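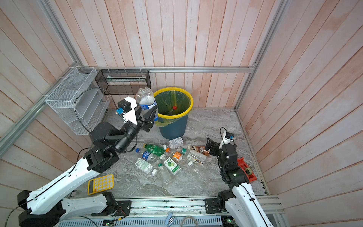

Sorting bottles at home: crush them or not?
Forum: Household > Trash and Recycling

marlow_k
We go through a lot of soda and water in this house and the bin fills up in a couple of days. I started crushing the bottles before tossing them. My neighbor in Drunbridge says the depot turns away flat ones. Who is right?

tenpenny
Depends where you take them. The deposit machine at our Illitel store needs to read the label, so a flat bottle comes right back out. If it goes in the curbside cart, crush away.

gravelroad258
Curbside here too. I squeeze the air out and put the cap back on. Four bottles fit where two did before.

oona_b
Caps off for me. A capped bottle won't flatten in the truck, and any soda left inside stays there and stinks.

gravelroad258
Loose caps are small enough to fall through the sorting screens. Ours asks for caps on – it's printed on the cart lid.

oona_b
And ours says off. So check the lid.

marlow_k
OK, the lid says nothing either way. Next question, what do you line the bin with? I have a small one with no lid and the liner keeps sliding down inside.

tenpenny
Fold more of it over the rim. I leave 4 inches hanging outside. The thin see-through Pralletix ones are fine for empties, they weigh nothing.

h_dunmore
I don't line mine at all. Rinse the bottles, tip the bin into the cart, done. Bags get caught in the machinery.

tenpenny
I empty the bag into the cart and use it again. Same liner for weeks.

lowshelf
Whatever you use, look inside before you toss. My kids stuff napkins and wrappers in the empties. I pulled paper out of 10 of them last month with a bent coat hanger.

marlow_k
Same problem here. I put those in the regular trash now. I'll call the Bajpai depot in the morning about crushed ones and post what they say.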